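The Great Table Clearance, Continued

Readers of last month's issue will remember that the Numivbridge workroom adopted a clear-table policy, to general applause and very little clearing. The policy was four lines long and taped to the door. By the second week it had a coffee ring on it and a phone number written in the margin.

The trouble, as always, is black tabletops. They were bought for the Kamolrat project on the theory that they hide scuffs, and they do. They also show every crumb, thread and paper scrap within the building. A person can wipe one down, turn to hang up the cloth, and find it looking like the floor of a barber shop. We have now gone through nearly 80 cleaning cloths, and the supply closet has started to look at us in a certain way.

Still, progress. The new rule is that a table holds what the job calls for and nothing that wandered over to keep it company. Mugs are out. So are lunch, the second lunch, and the stapler that has been working its way east since spring. 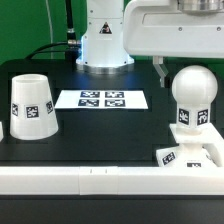
Paper gets special treatment under the new arrangement. A marker sheet that lies flat is a fine thing. A marker sheet that has been rolled up in somebody's bag over a long weekend is a small tent, and no amount of pressing with the palm will talk it out of that opinion. Sheets now live in the shallow drawer, face up, with the big Treltach catalog on top of them. It's the most use anyone has gotten out of that catalog.

White objects with tags wrapped around them go back on the shelf standing on their wide ends. Please don't stack them. We had a stack in February, and for a while it was the tallest thing in the room. Please also don't pick at the corners of the tags while you're on the phone. You know who you are, and so does everyone who has had to print the replacements at 10 at night.

Cables remain an open question. The current thinking is that they run along the back and stay there. The older thinking, that they go wherever they please, still has its supporters.

The Purnholm crew is coming by in March to borrow our spare backdrop cloth and will want to see the tables. They've heard about them. Kindly wipe yours down before lunch, and again after, and bring a cloth from home if you have one to spare. Old T-shirts are fine. Towels with fringe are what got us here.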